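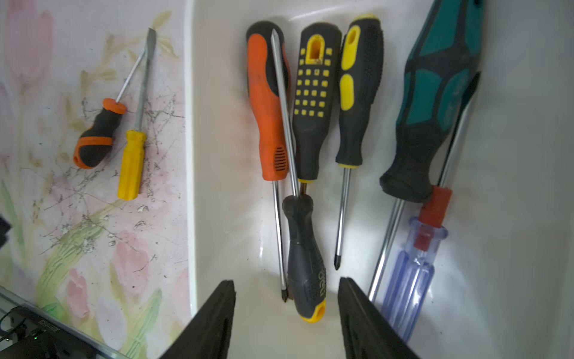 4. Setting up the tray pick station

Read section 3 (mounting and power) before starting. The arm must be bolted down, homed and in Setup mode. These steps apply to the Grerora two-finger gripper with the Trimeo wrist camera, controller software 2000 or later.

4.1 Before you start

You will need:
- a white plastic tray with a raised rim
- a mixed set of screwdrivers with different handle colors and shaft lengths
- a 3 mm hex key
- a lint-free cloth
- the Kobori calibration card

Caution: Keep hands out of the reach area whenever the arm is enabled. Press the stop button before moving tools by hand, even for a small correction.

4.2 Placing the tray

1. Put the tray on a flat surface within reach of the arm. A printed table cover can be left in place if it lies flat and does not slide.
2. Turn the tray so that its long side runs in line with the gripper's approach. Small errors in angle are corrected in step 4 of section 4.4.
3. Press down on each corner. If the tray rocks, shim it or move it.
4. Route the cables along the side of the work surface and tape them down. No cable may cross the tray.
5. Wipe the tray and the surface next to it. Lint and hair on a light background can be picked up as false edges, and they also collect on the finger pads.

4.3 Loading the tools

1. Lay the screwdrivers side by side. Handles may point either way.
2. One tool may lie diagonally across another. Do not stack three deep. The height estimate is taken from the top tool only, and the fingers can strike the one underneath.
3. Tools left outside the tray are ignored as long as the tray rim has been taught (section 4.4). If the rim has not been taught, clear them away.

Note: Clear plastic handles and bright shafts give weaker depth readings than rubber grips. If a tool with a translucent handle is missed more than twice, set its grip point by hand on the Tools page.

4.4 Teaching the tray

1. Place the calibration card flat in the middle of the tray, on top of the tools if necessary.
2. On the pendant, open Stations > Tray > New.
3. Jog the arm until both fingertips show in the camera view with the middle of the tray between them. Finish the move at speed 60 or lower.
4. Press Align. The wrist turns to match the rim. Wait for the tone.
5. Remove the card and press Save. The default station name is Pallstead-1, and it can be changed later.
6. Lower the gripper with the fingers open to 80 mm. Stop when the fingertips are just above the highest handle, then press Set Floor.

Caution: Set Floor has no undo. If it was pressed at the wrong height, delete the station and start again from step 2.

4.5 Test pick

1. Clear the reach area and switch to Run, single cycle.
2. Choose a tool with a thick handle that is not crossed by another one.
3. Press Start. The gripper should close on the handle, lift, hold for two seconds and set the tool down again.
4. Repeat with a slim handle, then with a tool lying on a slant.

If code 1508 appears, the fingers closed without sensing a load. Check that both pads are seated and free of dust, then repeat section 4.4 from step 6. If the code comes back, replace the pads as described in section 7.

If the gripper lifts two tools at once, spread the tools a little farther apart or reduce the opening width on the Tools page.

4.6 Routine care

After each shift, wipe the finger pads and the camera window with a dry cloth. Do not use solvent on the pads. Check the two pad screws once a week and tighten by hand with the hex key. Teach the tray again whenever it has been moved or swapped for another size.

Section revised 5 September 2024.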